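# Pocket Tissues, Sorted and Stored

05/01/2019

Konrad Duda swears that loose tissue packs are a storage problem. I've had my doubts since September, when he talked us into buying over 400 of them for the front desk at Drustex. A pack of tissues is already a package. Does it need to go in another one?

His case is that packs left in the shipping carton get crushed and end up in coat pockets. Maybe. Ours came from Lilel in a carton that looked sturdy enough to me, and I never saw a crushed one. Griet Van Loon wanted labeled drawers, which I'd call a lot of furniture for something people blow their noses on.

So we went with plain bins on the floor. Cheap, open at the top, easy to drag out of the way when the mop comes through. I'm still not sold on keeping paper goods at floor level, whatever Konrad says about the wrappers.
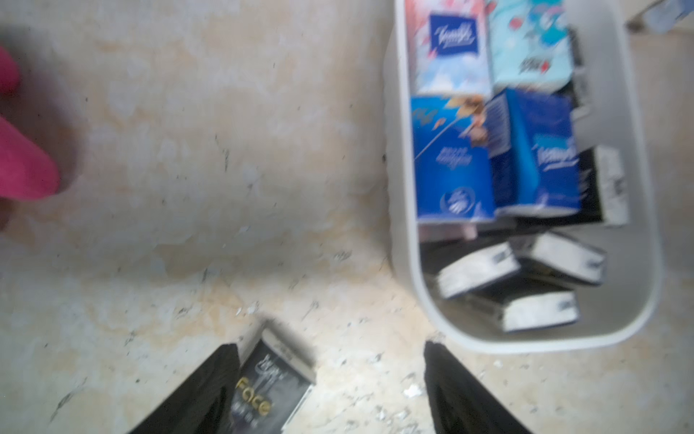 *Black "Face" pack, with the white bin of tissues behind it. The concrete could use a broom.*

Harriet Ferreira is asking for two more bins before the next order. I'd like to see this one emptied first. If you have a setup that stays neat for longer than a week, send it to Wakana Higuchi and she'll add it to the page.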